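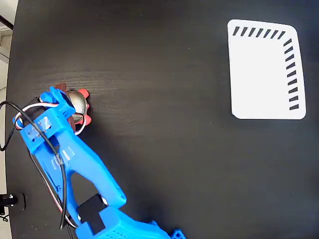 Week 5 is the week we finally get to contrast, and I'm going to start with the bit people skip, namely edges. When I taught the evening version of this unit at Jammont I used to open with the colour wheel and spend an hour on complementary pairs, and everybody nodded and then handed in posters you couldn't read from the other side of a hallway. So now we do light and dark first and colour gets whatever time is left. A plain white card on a nearly black tabletop is about as easy as it gets for the eye: the rounded corners read straight away, and the short slanted black dashes along the top and down the right side stand out against the white without any help. Keep that in your head as the easy end of the scale. Most of what you'll be asked to lay out in real life sits a long way towards the other end, grey type on a slightly different grey, because the client saw it on somebody's website and liked it.

Right, some vocabulary. I know, I know, but you'll need it for the crit.

Value is how light or dark something is, ignoring what colour it is. Hue is the colour family. Saturation is how strong the colour is. People mix up value and saturation constantly (I did it in front of a whole room last January and had to start the slide again). A fire-engine red and a mid green can look wildly different on screen and then come out of a black and white photocopier as the same mush. They differed in hue and hardly at all in value. If your layout only holds together in colour, a fair chunk of your readers are going to struggle with it, and so is anybody who prints it at work on the cheap setting.

The squint test. Stand back from your page, half close your eyes and see what's left. You want the heading, the main block and one other thing. If you squint and the first thing you find is the decorative rule under the sponsor's logo, the rule is too heavy. Do this on paper please, pinned to the wall. Squinting at a laptop just makes people ask if you need glasses.

Figure and ground. Figure is the thing, ground is what it sits on. Mostly your reader sorts that out in no time at all, and you only notice the process when it goes wrong, say when you reverse white type out of a busy photograph and half the letters sink into somebody's shirt. The fix I'd try first is moving the type. Students always go for the drop shadow first. Move the type! If it can't move, darken the patch behind it, and if you can't darken it, pick another photo.

Now the case study, the Clirevero trail signs. You've got the packet. Kenta Kikuchi did the original set for the park and was kind enough to let me photocopy his working drawings, including the ones he'd rather forget. Have a good look at the second round, where the distances went into a thin olive face on cream. Lovely on his desk. Under gum trees at four in the arvo, with the light coming through in blotches, walkers went straight past them. In the third round he kept the olive but took it down until it was practically black, and bumped the weight up two steps. He left the size alone, and that's the part I want you to write about. Everybody's instinct when something can't be read is to make it bigger, and on a sign that's only so wide, bigger means shorter words or tighter spacing, and tighter spacing puts you back where you began.

A word about borders, as they came up in the last tutorial and I gave a rubbish answer. Boyang Peng asked why a broken border (dashes, dots, little diagonals) seems to pull the eye more than a solid one of the same thickness. My answer on the day was "because it does". Slightly better answer: a solid line is one event, and your eye runs along it and off the end. A row of dashes is a lot of small edges, every one of them a change from dark to light and back again, and we're built to notice change. Slant them and they stop agreeing with the horizontals and verticals in the rest of the page, so they get noisier again. Great for a coupon or a warning label, hopeless around a paragraph you'd like someone to finish. Thanks Boyang, sorry it took me a week.

Reading for next time is Carré, the chapter on tone, up to page 118. You can skip the part on halftone screens unless you're keen. It's an older book and the reproductions are a bit muddy, which is sort of funny in a chapter on tone, but the argument is sound and he's good on newspapers.

Exercise, due at the start of the Week 6 class:

Take one page of a Pereck catalogue (there's a pile in the studio, next to the guillotine, take whichever you like).
Redraw it using black, white and 2 greys. No colour, no outlines.
Put the most important item on the page in the strongest contrast and see how quiet you can make everything else before it disappears.
Print it, pin it, squint at it, fix it, print it again. Bring both prints.
Write a short note, half a page is heaps, on what you changed between them.

It's worth 18 marks and most of those are for the note, so don't leave it till the bus ride in. I'm not fussed about neatness. Felt pen is fine, cut paper is fine, software is fine if you turn the grid off now and then.

Studio's open late both nights before it's due. The big printer is still doing the thing with the left margin, so leave yourself a bit extra on that side.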